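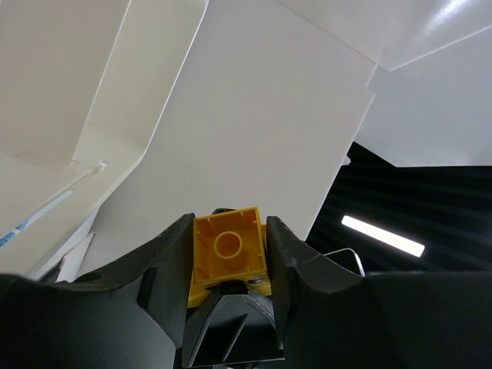

Re: [modelrail] Fanance couplers on tight curves

List members,

Replying to the message copied at the bottom. I run the same wagons on a shelf layout based on the Jokemcombe branch, and I had the same derailments until last winter.

The Fanance coupler has a longer shank than the one it replaces. On a straight you won't notice. On a curve the shank swings out further than the pocket allows, hits the side wall and pushes the wagon off at the leading axle. Four-wheel wagons are worst. Bogie stock is usually fine unless the buffer beam is very low.

What I did:

Take the coupler out and check the pocket for moulding flash. Mine had a ridge on both sides near the front. A flat needle file takes it off in a minute or so.

Put the coupler back with the thinner of the 2 washers in the packet. The thick one makes it bind once the screw is done up.

Push the shank over to each side with a fingertip. It should come back to centre by itself. If it stays over, back the screw off a quarter turn and try again.

Add weight. My vans were well under what they should be. I glued a strip of lead under the floor of each and painted it dark grey.

After that, the only wagon still coming off was an old Krajčí hopper with one wheelset out of gauge. I swapped the wheelset and it has behaved since.

I would also look at the track joint where the curve starts. You mention they come off at the same spot each time, and a coupler fault by itself would normally show up all the way around. If you sight along the rail with your eye at track level, you may see a kink. I had one at the entry to my Wekurside yard and had to lift a short length and re-lay it with the joints staggered.

I don't think you need to go back to the old couplers. They look too big and they don't uncouple reliably over a magnet.

If anybody has tried the short-shank version, I'd like to hear how it goes with propelling moves. I have a rake of 11 coal wagons to convert and would sooner do them once.

Regards,
modelrail list member, Jokemcombe layout

> Hello all,
>
> I fitted Fanance couplers to 6 vans in June and
> they come off on the curve at the back of the
> layout, always at the same place. They run well
> forwards on the straight. Pushing them is
> hopeless. The old couplers never gave me trouble
> there.
>
> The locomotive gets through with no problem, and
> so do the coaches. Is it the couplers or the
> track? I don't want to rip up ballast if I can
> help it.
>
> Thanks in advance.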